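Cut Flowers and the Price of a Gesture

2024-09-18

The town of Cledby spends 3,000 dollars a year on flowers for public events. I think it should keep spending it, and I think it should spend it differently.

Most of the money goes to Benus, the wholesaler out on the highway, for arrangements that stand on a stage for an evening and go in the trash the next morning. The February awards dinner alone takes 30 of them. They are handsome, and they look the same every year.
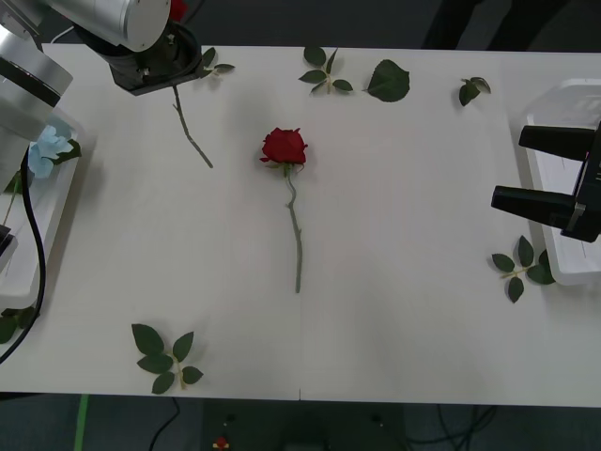 The usual complaint is that the money should go to potholes. I don't find that convincing. The sum would patch very little road, and a town that never buys anything pleasant is a dull place to live. My complaint is with what we get for it. A bed of perennials outside the library would cost roughly 200 dollars to plant and would come back every spring. People waiting for the bus would see it, and so would people who are never invited to a dinner.

Mofokeng Park used to have beds like that along the east path. They were grassed over five years ago to save on upkeep, and the path has been a place to walk through quickly ever since. 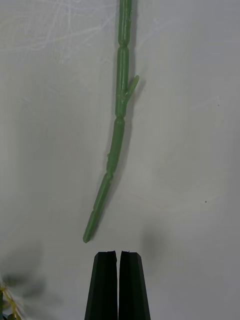
A reader on Zondis Street wrote that beds need weeding, that the town let the last ones go, and that a vase at least never turns into an eyesore. I take the point about weeding. The town would have to put hours for it in the parks budget and leave them there. If it won't do that, it shouldn't dig the beds.

I would also keep a few bouquets. When someone retires after a long career at the water plant, a bunch of flowers in the hand is the right thing to give, and a shrub by the library doesn't replace it.

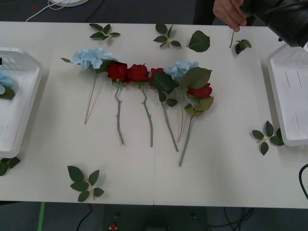 Would a dinner with bare tables feel cheap? It might for the first year, and after that most guests would be looking at their food.

The council takes up the events budget next month. The flower line is on the second page, under rentals.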